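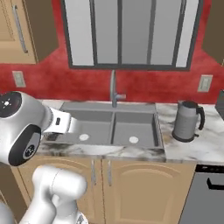
会員掲示板 > 書誌記述・目録作成 > カバーの取り合わせ(後補)に関する記載方法について

投稿者:イグレシアス書房目録係
件名:カバーの取り合わせに関する記載方法について(照会)

平素より当掲示板を利用させていただいております。Iglesias書房にて目録作成を担当しておりますOlaia Rivasと申します。次号目録への掲載を予定している一点につき、記載方法のご意見を賜りたく投稿いたします。

対象は、Araceli Calvo著『Rilulik紀行』のKirier社版初版第1刷です。本体は濃紺クロス装、背金文字、天小口に薄いシミ、見返しに旧蔵者のペン書き署名がございます。本文に書き込みはなく、折込地図は2枚とも完備しております。

問題はカバーです。付属するカバーは、表袖の定価表示および裏面の既刊案内から判断して、第3刷に付されたものと考えられます。裏面の案内には、初版第1刷の刊行時点では未刊であった同著者の続篇が掲載されております。前所蔵者のご遺族によれば、購入時からこの状態であったとのことですが、それを裏付ける書類は残っておりません。

現在の原稿では次のように記しております。

「初版第1刷 カバー付(カバー背ヤケ、上端少イタミ) 折込地図2枚完備 見返し署名」

当店の責任者は、カバーが異刷のものである旨を追記すべきと申しております。一方、紙面の都合上、一点あたりの記載量には限りがあり、備考欄をどこまで用いるべきか判断がつきかねております。皆様の店または機関における取扱いをご教示いただけますと幸いです。

投稿者:S.Azimi
件名:Re: カバーの取り合わせに関する記載方法について(照会)

Saeed Azimiです。ご照会の件、結論から申し上げますと、追記は必須であると考えます。

原稿の文言をそのまま読めば、購入者は「初版第1刷の本体に初版第1刷のカバーが付いている」と理解いたします。個々の語に誤りがなくとも、全体として誤った理解を招く記載は、返品および返金の事由となり得ます。当方では次の文型を用いております。

「初版第1刷 カバーは第3刷のもの(取り合わせ)」

この一文であれば紙面を圧迫することもございません。状態の記述はその後に続ければ足ります。むしろ「上端少イタミ」のほうが、写真を掲載されるのであれば省略可能な情報ではないでしょうか。

投稿者:kirier_shushi
件名:Re: カバーの取り合わせに関する記載方法について(照会)

横から失礼いたします。Kirier社刊行物の書誌を調べている者です。

本件につきましては、「第3刷のカバー」と断定される前に、いま一度ご確認をお願いしたく存じます。同社の当該時期の刊行物には、売れ残った初版本体に後刷のカバーを掛け直して再出荷した例がございます。私の手元にも『Rilulik紀行』の初版第1刷が一冊あり、続篇の案内が入ったカバーが付いております。カバーの折り目と本体の寸法、背の退色の境目がよく一致しており、長期間この組合せで保管されていたものと見ております。

版元による掛け直しであった場合、これを「取り合わせ」と称することは、後世の第三者が組み合わせたとの印象を与え、かえって不正確となります。

投稿者:S.Azimi
件名:Re: Re: カバーの取り合わせに関する記載方法について(照会)

kirier_shushi様

ご指摘の再出荷の例は承知しております。ただし、退色の境目が一致することは、長くその状態にあったことを示すにとどまり、版元が掛け直したことの証明にはなりません。前々所蔵者が半世紀前に掛け替えたとしても、同じ痕跡が残ります。

目録の記載は、証明できる事実に限るべきです。証明できる事実とは、本体が第1刷であること、カバーが後刷の特徴を備えていることの二点であり、その由来は不明とするほかありません。

投稿者:kirier_shushi
件名:Re: Re: Re: カバーの取り合わせに関する記載方法について(照会)

Azimi様

由来が不明であるとのお考えには同意いたします。であればこそ、由来についての判断を含む「取り合わせ」の語を避けるべきであると申し上げております。「カバーは続篇の広告を含む後の版」と事実のみを記せば、双方の懸念は解消されるはずです。

投稿者:A_Campos(文庫整理室)
件名:用語の整理について

Araceli Camposと申します。地方の個人文庫にて受入資料の整理に従事しております。販売を目的としない立場からの意見としてお読みください。

議論が分かれておりますのは、「取り合わせ」という語の範囲が店ごとに異なるためと拝察いたします。当室では、便宜上、以下のとおり区別しております。

原装カバー 当該刷に付されて刊行されたことが確認できるもの
異刷カバー 刷の異なるカバーが付属するもの(経緯を問わない)
補カバー 別の本から移されたことが記録または証言により明らかなもの
複製カバー 複写または再印刷によるもの

この区分によれば、ご照会の本は「異刷カバー」に該当いたします。ご遺族の証言は、掛け替えの有無そのものについて述べたものではありませんので、「補カバー」とする根拠には不足いたします。

なお、当室の蔵書票台帳では、カバーの定価表示を必ず転記しております。袖の定価部分が切り取られている場合には「定価欄切取」と記します。今回の本では定価が残っているとのことですので、金額をそのまま転記されれば、読み手の側でも刷の推定が可能となります。

投稿者:イグレシアス書房目録係
件名:Re: 用語の整理について

皆様、早速のご教示に厚く御礼申し上げます。

Campos様の区分は明快であり、当店内でも共有させていただきました。定価の件を改めて確認いたしましたところ、表袖下部に700、その上に旧定価と思われる500の数字が印刷され、旧定価には抹消線が引かれておりました。抹消線はペンによるものではなく印刷と見受けられます。先の投稿では後者に触れておらず、申し訳ございません。

この点は、kirier_shushi様のおっしゃる掛け直しの可能性に関わるものでしょうか。

投稿者:kirier_shushi
件名:定価表示について

確認いただきありがとうございます。重要な点です。

私の手元の一冊は700の表示のみで、旧定価の表示はございません。したがって、続篇の案内を含むカバーには少なくとも2種が存在することになります。旧定価を抹消線付きで残した形は、私はこれまで実見したことがなく、第3刷のものとする当初の推定についても保留されるのが妥当かと存じます。

差し支えなければ、裏袖の最下行に印刷者名の表示があるか、また背の社標の下に数字があるかをお知らせください。手元の本では背の社標の下に9とあります。

投稿者:K.Roy
件名:販売サイトにおける取扱いについて

Kumudini Royと申します。店舗を持たず、主としてTrustbyに出品しております。

実務上の問題を一点申し添えます。Trustbyの出品画面では、カバーの有無を選択する欄はありますが、刷の異同を示す欄はございません。このため「カバーあり」を選択したうえで、説明文の冒頭に注記を置くほかありません。私は以前、この注記を説明文の末尾に記したところ、購入者から「一覧では読めなかった」とのご指摘を受け、往復の送料を負担して返品に応じたことがございます。文中に正しく記してあっても、読まれる位置になければ説明を尽くしたことにはならないと反省いたしました。

紙の目録においても事情は同様ではないでしょうか。備考欄に小さく記すより、「初版第1刷」の直後に置かれることをお勧めいたします。

また、価格についても申し上げれば、原装カバー付の価格を基準として若干を減じるという方法には賛同いたしかねます。私はカバー欠の価格を基準とし、異刷カバーの分を加えております。

投稿者:S.Azimi
件名:Re: 販売サイトにおける取扱いについて

Roy様のご意見のうち、注記の位置については全面的に賛同いたします。

価格については意見を異にいたします。カバー欠を基準とする方法は、収集家向けの小説類には適切と考えますが、『Rilulik紀行』のような紀行書の場合、購入者の多くは折込地図の有無を重視されます。カバーの刷が価格に及ぼす影響は限定的であり、地図の完備をこそ評価すべきです。カバーの説明は厳密に、価格への反映は穏当に、というのが当方の方針です。

投稿者:K.Roy
件名:Re: Re: 販売サイトにおける取扱いについて

Azimi様

地図の重要性に異論はございません。ただ、私の取引先では紀行書であっても原装カバーを強く希望される方が増えており、この点は顧客層の違いによるものと理解いたします。価格の議論は本件の主題から離れますので、私からは以上といたします。

投稿者:掲示板管理担当
件名:連絡事項

管理担当より連絡いたします。

価格の算定方法に関する議論は「値付・市況」の区分にて承っております。継続を希望される方は、恐れ入りますが同区分に新規の投稿をお立てください。本件は記載方法に限って継続いただけます。

投稿者:イグレシアス書房目録係
件名:確認結果および修正原稿

ご返信が遅くなりました。kirier_shushi様よりお尋ねの点を確認いたしました。

裏袖最下行に印刷者名の表示はございません。背の社標の下には数字らしきものが認められますが、ヤケと擦れのため判読できません。斜光でも確認いたしましたが、9と読むことも可能、他の数字と読むことも可能という程度であり、記載は見合わせることといたしました。

以上を踏まえ、原稿を次のとおり改めました。

「初版第1刷 異刷カバー付(続篇の既刊案内あり、表袖定価700、旧定価500に印刷の抹消線) カバー背ヤケ 折込地図2枚完備 見返し旧蔵者署名」

併せて、目録の凡例に「異刷カバー」の項を設け、「本体と刷の異なるカバーが付属するもの。組み合わされた経緯は問わない」と定義いたします。定義の文言はCampos様の区分に拠りましたので、凡例の末尾に貴室の名を記してよろしいか、お伺いいたします。

投稿者:A_Campos(文庫整理室)
件名:Re: 確認結果および修正原稿

修正原稿を拝見いたしました。当室の区分をお使いいただくことに支障はございません。室名の記載は不要です。もともと先任者が他館の整理規程を参考に作成したものであり、当室に固有の用語とは申せません。

一点のみ、「見返し旧蔵者署名」は、著者署名と誤読されるおそれを避けるため、「見返しに旧蔵者名ペン書き」とされるほうが安全かと存じます。

投稿者:S.Azimi
件名:Re: 確認結果および修正原稿

当方も異存ございません。「取り合わせ」の語については、自店の凡例を見直す予定はありませんが、経緯不明の場合に「異刷カバー」を用いることは検討いたします。

投稿者:kirier_shushi
件名:Re: 確認結果および修正原稿

「異刷」と記される以上、刷の同定が前提となる点はなお気にかかります。同じ刷の中でカバーのみが改められた可能性が残るためです。とはいえ、定価表示が転記されておりますので、後日訂正が必要となった場合にも対応できる記載であると考えます。

旧定価を残した形のカバーをお持ちの方がほかにいらっしゃいましたら、本体の奥付の記載と併せてお知らせください。

投稿者:イグレシアス書房目録係
件名:御礼

署名に関する文言はCampos様のご助言のとおり改め、入稿いたしました。目録は8月の発行を予定しております。kirier_shushi様には、カバー表袖および背の複写を別途お送りいたしますので、個別連絡にて送付先をお知らせください。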